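Puvard: downsizing and house-move records, data card and README

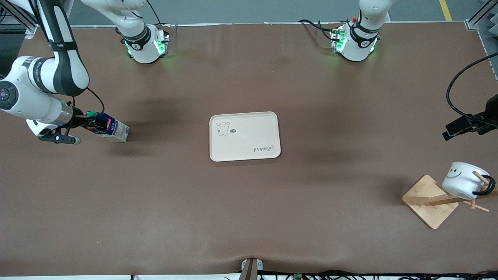 Milk carton, tray and mug tree on a brown tabletop.

Version notes last edited May 2, 2022

What you get

Puvard is a table of 3932 household moves, each one a switch from a larger home to a smaller one. It grew out of a plain question Sinéad Ó Conaill kept asking while her parents were house hunting: how much smaller do people go, and how long does it take them? We couldn't find a table that answered it, so we started one, and it has been great fun to watch it fill up!

Every row is one household. Moves between two homes of the same size were left out, and so were moves into care homes, which deserve a table of their own.

Files

moves.csv holds the main table, one row per household
rooms.csv holds the room counts before and after, joined on move_id
notes.csv holds the free-text comments, for the 502 households that wrote one
codes.txt spells out every code used in the other files

Main columns

move_id: a plain number, never reused
home_before, home_after: house, bungalow, apartment, mobile home or other
tenure_before, tenure_after: own outright, own with mortgage, rent
weeks_listed: weeks from first listing to accepted offer (blank for renters)
distance_band: same town, same county, farther
reason_1, reason_2: picked from a fixed list in codes.txt
stairs_after: yes or no

The reasons are my favorite part. "Nearer to family" and "less yard" turn up together so often that I'd love to see somebody dig into it (the yard people write the longest comments, too).

How it was collected

Households filled in a form after the move, on paper or online. The paper forms were typed up by Darragh Tully and checked by a second reader. Where the two readings differed we went back to the paper, and if the handwriting beat us both, the field is blank. The Lynch area was the first to be collected and Gostard came second, so those two have the most rows and the fullest comments.

Quick start

Unzip the folder, keep the four files together and run:

python load_moter.py --data ./puvard --out moves_clean.csv

Moter is our little loading script. It joins the room counts, turns the codes into words and drops any row with no home_after. With the current files you should end up with 3458 rows. If you get a different number, check that your spreadsheet program hasn't saved over moves.csv, as some of them strip the leading zeros from area codes.

Known gaps

Renters are thin on the ground. Most forms went out with sale paperwork, so please don't use Puvard to say anything about renters in general.
weeks_listed counts from the first listing, even when a home was taken off the market and put back.
Households with two movers gave one shared answer, usually in one person's handwriting.
Sale prices aren't included and won't be.

Privacy

Names, street addresses and exact dates were removed before anything was typed into the shared table. Comments were read through and trimmed where they named a neighbor or an agent. If you spot something we missed, send us the move_id and we'll take it out of the next release.

Coming up

A new round of forms goes out in October, with an added question on storage units. Corrections are very welcome before then, and so are charts! Please put the move_id in the subject line for fixes to a single row.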